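Skallard Trail Poles (pair)
Sold by Ongate Outdoor

The maker reckons these poles will save your knees on any descent. Maybe. We've carried a pair over the Fehr Ridge track, up the sandy side and down the rocky one, and our knees felt much the same as they always do at the bottom. What the poles did do was keep us upright on the loose gravel past the second creek crossing, and for that we'd take them again.

Three sections, flick locks, cork grips. The locks hold well if you tighten the little screw before you set out. Left alone, ours slipped a couple of centimetres on the steep bits.
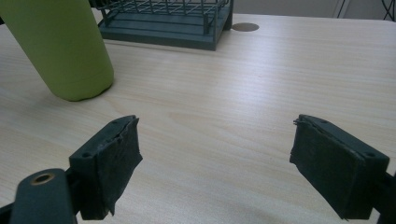 Then there's the "Pruresen" shock system, a spring in the lower section with its own colourful swing tag. You can switch it off. We did, after almost 10 kilometres, and didn't miss it. If you like a bit of bounce on hard ground you may feel differently, but we wouldn't pay extra for it.

The tag also promises tips good for 400 km. We haven't walked that far on them and can't see how anyone would measure it across sand, mud and bitumen. Spare tips come in packs of 5.

Adjustable to 130 cm? No. The printed scale stops there, but the stop line sits lower, so tall walkers should try a pair in the shop first.

Mud baskets included. Snow baskets sold separately.
Returns accepted unused, with tags.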